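Kitting and Packing Associates (2 positions)
Etance Distribution Center, Mevdale
Department: Order Preparation
Reports to: Glykeria Konstantinidis, Shift Supervisor
Schedule: Full time, day shift, 7:00 a.m. to 3:30 p.m.
Start: May

Etance invites applications for two full-time positions in the Order Preparation department at its Mevdale distribution center. The department receives mixed parts and household hardware in bulk, sorts them into bins, and packs them for shipment to retail customers and repair shops in Mevdale, Kirlow and the surrounding counties. The positions are open to applicants with or without previous warehouse experience.

About the department

Order Preparation occupies the east side of the building, between Receiving and the loading docks. Stock arrives in open rectangular bins and is held in numbered lanes until it is called for an order. Associates check the contents of each bin against the bin card, separate items that have been mixed in transit, and assemble the quantities listed on the pick sheet. Completed orders are packed, labeled and moved to the dock before the afternoon pickup at 2:45 p.m.

Most items are small enough to be handled with one hand. They include brackets, hinges, valves, fittings, cable ends and packaged fasteners. Larger items are handled by the Receiving team, and associates in these positions are not expected to operate a forklift.

Duties

Associates will be assigned to a lane for the first 8 weeks and will rotate after that period. Regular duties include the following:

Sorting incoming bins by part number and returning misplaced items to the correct lane.
Assembling kits according to the pick sheet and initialing each completed line.
Selecting cartons and packing material suited to the weight and finish of the items.
Inspecting bins for cracks, sharp edges and leftover debris before they are returned to use.
Reporting shortages, damaged stock and unreadable labels to the lane lead.
Keeping aisles, benches and floor markings clear throughout the shift.

Bin inspection is a regular part of the job. A part left in a corner of a bin from one order is easily shipped with the next, and associates are expected to look into every bin before signing it out. Bins that fail inspection are tagged and set aside – they are not to be put back into the lane, even for a short time.

Qualifications

Applicants must be at least 18 years of age and legally authorized to work in the United States. They must be able to read part numbers and short written instructions in English, stand for most of the shift, and lift up to 30 pounds on an occasional basis. Careful attention to small differences between similar parts is essential. A high school diploma or equivalent is preferred but not required.

Experience in sorting, stockroom work, retail packing or kitchen preparation is welcome and should be mentioned in the application. Applicants who have not worked in a warehouse before will be considered on equal terms for one of the two positions.

Training

New associates complete a paid training period under the direction of Panagiotis Chrysikopoulos. The first part covers building safety, lifting, and the layout of the lanes. The second part takes place on the floor alongside an experienced associate and covers bin cards, pick sheets and carton selection. Training ends with a practice order of 100 items, which is checked line by line with the trainee present. Trainees may repeat the practice order if needed, and the result is not entered in the personnel record.

Associates also receive instruction in the rules for marked work areas. No one may reach into a bin in a marked area while equipment there is powered, and items dropped inside the markings are to be left where they are and reported.
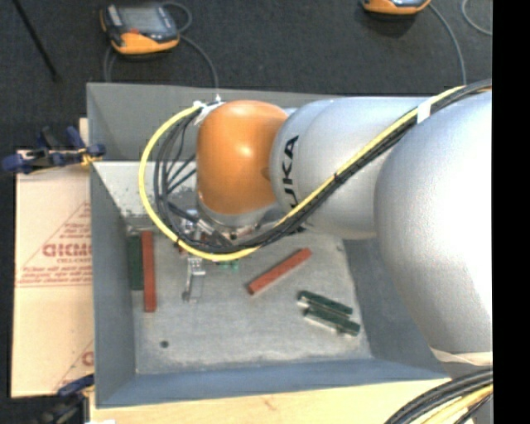 Afroza Howlader told the department that the sorting itself came to her quickly, and that learning to tell the fittings apart by touch was what took time. She advised new associates to keep the bin card in view until the part numbers are familiar, and to ask a second person before signing out a bin they are unsure of.

Pay and benefits

The starting rate is paid at Grade 2 of the hourly scale, with a review at the end of the training period. Benefits include health and dental coverage, paid vacation, a yearly allowance for safety footwear, and a uniform laundry service. Employee parking is free of charge. A shuttle runs between the Kirlow transit station and the main entrance before and after each shift.

How to apply

Applicants should submit a completed application form and a short statement, no longer than one page, describing any work in which accuracy or careful handling was required. A résumé may be attached but is optional. Forms are available at the reception desk and from the Human Resources office, Room 104. Please quote "Order Preparation, Mevdale" on all correspondence.

Selected applicants will be invited to a visit lasting 2 hours. The visit consists of an interview with Ms. Konstantinidis and Wanda Szewczyk of Human Resources, a walk through the department, and a short sorting exercise at a bench. Closed-toe shoes are required on the floor – visitors without them will be interviewed but cannot complete the exercise on the same day.

Applicants who need an accommodation for the interview or the exercise should contact Ms. Szewczyk when submitting the form. Questions about the duties or the schedule may be directed to Achilleas Gavalas in the Order Preparation office, between 9:00 a.m. and noon.

Etance is an equal opportunity employer. Applications will be reviewed in the order received, and both positions will remain posted until filled.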